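トップ サービス 料金 会社案内 ブログ 採用 お問い合わせ

会社案内 > 私たちについて > Cindorardのこと

Cindorardのこと

こんにちは、Cindorard(シンドラールと読みます。電話だと毎回聞き返されます)の代表です。会社案内なのに名前も出さないのかと言われそうですが、登記や所在地は「会社概要」のページにまとめてあるので、こちらでは好きにしゃべらせてください。

うちの仕事は、小口の海上混載です。コンテナを一本まるごと借りるほどの荷物はない、でも航空便だと運賃で利益が飛んでしまう、というお客さまの荷物を集めて、ヨーロッパと日本のあいだを行き来させています。家具の部品とか、陶器とか、自転車のフレームとか、チーズをのせる板とか。本当にいろいろ来ます!

始めたきっかけは、前の職場で断り続けた電話でした。私は大手の下請けの通関部門に長くいまして、そこでは一定の量に届かない荷物はお受けできなかったんですね。「段ボール15箱なんですけど」と言われるたびに、申し訳ありませんとお断りする。それが一日に何件もあると、だんだん自分が何屋なのかわからなくなってくるんです。で、ある年の10月、断った相手のひとりにこっそり電話をかけ直して、辞めたら運びますと言ってしまいました。まだ辞表も書いていないのに。その相手が、いまもお付き合いのあるBretiaさんです(焼き菓子の型を作っている会社で、うちの台所の型もぜんぶここのです)。

最初の荷物は、いま思い出しても冷や汗が出ます。インボイスの品名が一行だけ「金属製品」になっていて、港で見事に止まりました。前の職場なら書類の不備で突き返して終わりだったのに、自分の会社だと保管料が一日ずつ増えていくのが見えるわけです。先方に材質と寸法と用途を聞いて、書き直して、また送って。あのとき作った確認用紙が、お申し込みのときにお願いしている「品名シート」の元になっています。面倒だとよく言われるシートです、すみません。でもあれを埋めてもらえると、うちの書類づくりは半分終わったようなものなんですよ。

ヨーロッパ側はIlse Kuipersが見ています。ロッテルダムの近くに住んでいて、入社のときの条件が「朝いちばんの会議には出ない」でした。時差があるので、これがむしろ都合がよくて、日本の夕方に私が質問を投げておくと、翌朝には全部返ってきています。彼女はもともと倉庫の現場の人で、箱の積み方にはものすごくうるさいです。パレットから二センチはみ出した写真が届くと、私より先に集荷元へ電話しています。

荷物を集めているのはCoppensという倉庫です。うちの持ち物じゃなくて、棚の一角を借りています。引っ越しも考えたんですが、運河沿いで夜でもトラックを受けてくれるところは意外と少ないし、受付の人たちがうちの荷札を覚えてくれているのも大きいので、当分はこのままです。

それから、予約と追跡に使っているのがRorauという自社の画面です。画面というか、まあ、表計算ソフトの成れの果てです。最初は私がひとりで色をつけて管理していたのが、荷物が増えてどうにもならなくなって、社員が休みの間に作り直してくれました。見た目は地味ですけど、船の遅れが出たら、その船に載っている荷物のお客さまに一斉に知らせが行きます。遅れはなくせないので、せめて早く言う、というのがうちのやり方です。

いままでに運んだのは3784件になりました。そのうち900件は一パレットに満たない荷物です。大手さんから見たら誤差みたいな数だと思うんですが、私はこの900のほうが気に入っていて、面接でも必ずこの話をします。

お引き受けできる重さは、一件につき最大3000キロまで。それを超えるなら、正直なところコンテナ一本で頼んだほうが安くなることが多いので、別の会社さんをご紹介しています。紹介料はいただいていません。冷蔵の荷物と、危険品にあたるもの(塗料、香水、リチウム電池の入った製品など)も、いまはお受けしていません。香水は何度もご相談をいただいていて、いつかはやりたいんですけどね。

よく聞かれるのが、運賃の見積もりに何がどこまで入っているのか、ということです。うちでは、集荷、輸出側の書類、海上運賃、日本の港でコンテナから出す作業、輸入申告までを一枚にまとめて出します。関税と消費税は別の行です。税金は私たちの売上じゃないので、混ぜるのがどうも気持ち悪くて。それと、検査に当たったときの費用は前もって書けません。当たるかどうかは税関が決めることなので、「当たったらこのくらい」という目安の表を見積もりにくっつけています。

取引条件(FOBとかCIFとか、あのアルファベット三文字です)がわからないままご連絡いただいても、まったくかまいません。仕入れ先とのメールをそのまま転送してもらえれば、どこからどこまでが先方の負担になっているか、こちらで読みます。一度、お客さまと仕入れ先がふたりとも「保険は相手がかけている」と思い込んでいたことがあって、出港の前に気づいて慌ててかけました。それからは契約の前に、保険のことだけは電話で直接お聞きするようにしています。しつこいと思われても聞きます。

ちなみに社内の書類は、いまだに紙が多いです。電子申告はもちろんしていますけど、船荷証券の原本が要る取引もまだあるし、私が紙に赤を入れないと間違いを見つけられない体質で。若い社員にはだいぶ呆れられていますが、数量の単位の違い(個なのか、組なのか)を見つけるのはだいたい紙の上なんです。 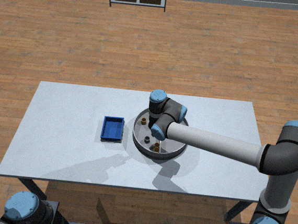

あと、組と言えば、セット商品を送る方は品名シートの備考欄に中身の内訳も書いておいてください。欄が狭かったので、今度の版で広げました。ご相談はお問い合わせページからどうぞ。急ぎの方は電話のほうが早いです、だいたい私が出ます。

最終更新:2020年1月21日

コメント(3件)

自転車屋の見習い
フレームだけ六本、という半端な相談にも返事をもらえて助かりました。品名シートは確かに面倒でした(笑)

みなと雑貨店
見積もりの税金が別の行になっているの、経理がとても喜んでいます。香水、始めるときはぜひ教えてください。

haru
輸出のほうも小口で頼めますか? 日本の手ぬぐいをオランダの店に送りたいです。
 → Cindorard:できますよ! 箱の数と重さだけ先に教えてください。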